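What the Lost and Found Lady Knows About Your Keys

2021-05-24

I lost my keys on the way to this interview. I'd like to pretend I made that up for a good opening, but no, I stood in my own driveway in Corneck patting my coat like a crazy person while the woman I was supposed to be meeting waited for me at a coffee place across town. They were in the grocery bag. I'd put them in with the bread. I got there late and told her why, and she laughed so hard she had to put her cup down.

"In with the bread is pretty normal," she said. "I've had people find them in the freezer. They come in with the ice cream, they put everything away, and the keys go away too."

She worked the lost and found counter for the Grilton bus line for 23 years and retired last July, and she asked me not to use her name, mostly (she says) so that people won't call her up about their gloves. She still gets stopped in the supermarket. A man once followed her all the way to the dairy case to ask about a trombone.

Did he get it back?

"He did not. I never saw a trombone. I saw a trumpet, and I offered to show him the trumpet, and he was pretty insulted."

I had wanted to talk to her for ages, ever since a friend told me that the counter at the Grilton depot had a whole shelf just for single shoes. I had so many questions about the shoes! Who gets off a bus in one shoe? She was patient with me but I could tell she'd been asked before.

"It's kids, mainly. Baby shoes, toddler shoes. They kick them off in the stroller and the mother doesn't see till she's home. Then you get the gym bags, where one falls out. I only ever had one lady who came in actually hopping, and she'd broken the heel and taken it off, and then left it on the seat. She was in a fine mood about it."

The job, when she started, was a window and a ledger. People came up, they told her what they'd lost, and she went in the back and looked. There was no computer for the first part of it, and when the computer did come she kept the ledger going underneath the counter, because the computer wanted you to pick a category and the categories were no good. "There was one for 'electronics' and one for 'clothing' and one for 'other.' Well, everything interesting is other."

I asked what was in other.

"Teeth," she said right away. "Crutches. A wedding cake top. A bag of somebody's tomatoes, and I had to throw those out, you couldn't keep food overnight. A framed picture of a horse. Somebody's taxes. I had a bowling ball that stayed the full time and went to the sale, and the fellow who bought it brought it back because it didn't fit his fingers. I said sir, that's not how it works."

The full time was 40 days. After that, anything that hadn't been claimed went on a list for the yearly sale, except for keys and papers, which couldn't be sold. The year she retired the list had 416 things on it. She knows the number because she typed it up herself and had to do it twice when the printer jammed. She told me it was a light year, with so few people riding.

She says what people get wrong about lost things is thinking that the expensive stuff is what they'll come in for. Nice umbrellas? They'd sit there. Good leather gloves, sunglasses, phones even. People would figure the thing was gone, get mad for an evening and buy a new one. The ones who came in, and came back again the next day, and left their number on a scrap of paper, were looking for a hat somebody knitted, or a library book with a note in it, or a stuffed rabbit.

"Oh, the rabbits," she said. "If you had a kid's animal back there you just hoped. I used to sit them up facing the window so if the mother came in she'd see it before she got to me. You'd hear it from the door, this sound she'd make."

I'm not ashamed to say I teared up a little into my muffin. I had a rabbit. Mine went missing at a motel when I was six and I could still tell you which bed it was under.

So we got on to what I really wanted to know, and what I suspect you want to know too, which is how to quit losing things. She has been asked this her whole working life and she has opinions. The first one is that most people don't lose things out in the world at all.

"Half the people who called me had it at home," she said. "I'd say, before you take the bus all the way over here, go look in the pocket of the coat you had on yesterday. And they'd say they looked. And I'd say, look again with your hand, not your eyes. And they'd put the phone down, and I'd hear them walk off, and then I'd hear them say a bad word."

Her second opinion is about the front door. She thinks the first minute after you come in is when everything goes missing. You've got mail, you've got bags, the dog is on you, the phone is ringing. Your hands want to be empty and they'll drop what they're holding on the closest flat thing. You are not going to fix that, she told me, by being a better person. You fix it by deciding which flat thing.

At her house it's a narrow shelf right inside the door with a saucer on it, and a row of hooks above, one for each person who lives there. When her sons were home each of them had a hook and she didn't care what else they did. The bedroom could look like a barn. Keys went on the hook.

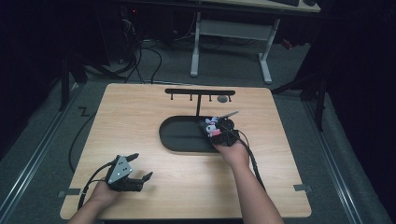

A small black hanging stand, four pegs across the top and a tray at the foot.

She's picky about hooks. She doesn't like the pretty ones with a lot of curl to them, since it takes two hands to get a ring over the end, and a person with groceries has one hand at best. She doesn't like magnets. She really doesn't like a drawer. "A drawer is where you put something so you can forget it. That's what it's for!" And she thinks a bowl is all right so long as it's shallow. Once it gets deep it turns into a drawer. There's gum in there, batteries, a button off something, and you're digging.

I confessed that I have a deep bowl. It's a beautiful blue Bastetti bowl that was a wedding present and it sits on the hall table, and when I got home that afternoon I tipped it out to see. I won't give you the whole inventory but there was a parking stub from a garage that has been torn down.

I asked her if hooks and saucers work for everybody, because I'm married to a man who will hang his keys on a hook faithfully for a week and then one night put them on top of the refrigerator. She nodded like a doctor.

"Then the top of the refrigerator is his place. Put the saucer up there." It had never once crossed my mind. I've been moving that man's keys off the refrigerator and back to the hook for our entire marriage, and then he can't find them, and I'm the one who's mad.

She had more like that. Write your number inside your hat. Tie a bit of red yarn on your suitcase and on your umbrella too, since every umbrella in the world is black. Don't put your address on your keys, only a phone number. When you stand up on a bus or in a theater or at the dentist, turn around and look at the seat. She does it everywhere now, even in church, and her whole family does it, a row of people all turning around at once. It was the one thing she'd have painted on the side of every bus if they'd let her. She did suggest it. The bus line put up a small sticker instead, down low, where your knees would cover it.

We'd been there long enough that they were wiping tables around us, so I asked whether she had ever lost anything herself. She got quiet and turned her ring around.

"My mother's thimble," she said. "I carried it in my coat pocket, it was a silly thing to do. I had it on the 2 bus going in to work and I didn't have it when I got there. And I was the lost and found! I filled out the form. I put it in my own ledger. I checked that shelf every morning until I retired, and you know how long forty days is, well, it was a lot longer than that."

Did it ever come in?

"No. Somebody's got it. Or it went down a grate." She shrugged. "I had a lot more patience with people after that. Before, if a lady cried about a glove, I'd think, it's a glove."

These days she does a few hours a week at the Oyelaran thrift store on the Grilton side of the bridge, sorting donations in the back room, and yes, she checks the pockets. She's found shopping lists, a good many tissues, one very old valentine. When there's a name on something she'll try to get it home. She mailed a class ring to Ohio this winter and got a card back with a picture of the grandkids in it, and she's got the card on her shelf by the door, behind the saucer.

I walked her out to her stop. The bus was already coming up the hill and she was hunting through her purse for her fare card, first the front pocket, then the side. I kept my mouth shut. She had it in her hand by the time the door opened, and she pointed back at the bench until I turned around and looked.

My scarf was on it.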